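How to Check a Special Forces Memoir Before You Believe It

Every commando memoir promises the real story. Some deliver it. Plenty deliver a decent story with the hard parts sanded off, and a few are mostly made up. I've read too many of them, and I no longer take a cover blurb's word for anything. What follows is the routine I use. It takes an evening per book.

Start with the author's service. Write down every unit, rank and year the book claims, then see whether they fit together. In "The Nonden Raid," the narrator finishes selection in February and is leading a team on a major operation before the month is out. Maybe. I'd want to see paper. In the US you can request basic service records from the National Archives. Expect a wait and a thin reply. A thin reply doesn't prove the man lied, and "it's all classified" doesn't prove he told the truth.

Next, pick one raid and build a timeline. Use only what the author states: takeoff, landing, first shots, pickup. Then do the arithmetic. One chapter of "Stultberg Night" has men in full kit climbing 3000 feet between midnight and 1 a.m., in snow, without being heard. Try that on a dry trail in sneakers and let me know how it goes.

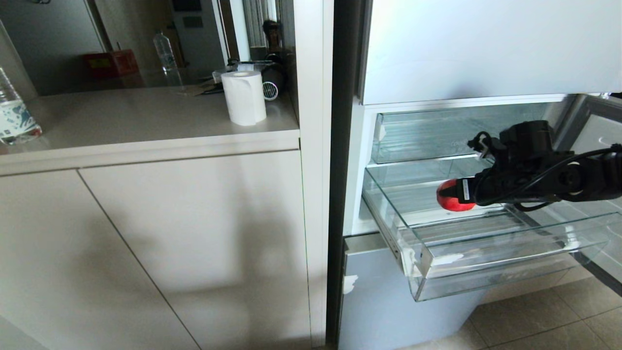

Then look at the dialogue. If a firefight that lasted six minutes comes with four pages of word-for-word conversation, somebody wrote those lines later at a desk. That's normal in the trade and it isn't fraud, but don't quote it as if it came off a tape.

Body counts need the same treatment. Check whether the number grows. Gill, the narrator of the Stultberg book, puts the enemy force at 200 in the prologue and 1000 by the last chapter. It's the same valley and the same night.

Find a second source that doesn't depend on the first. This is where most people quit. Three magazine articles that all interviewed the same author count as one source. Look for a unit history, a court filing, a local newspaper, or a memoir by someone who was there and didn't like him much.

Last, mark each claim in pencil: C for confirmed, P for plausible, N for nothing found. My copy of "Nitero: Inside the Hunt" has a lot of N's in it. I still enjoyed the helicopter chapter, which got a P.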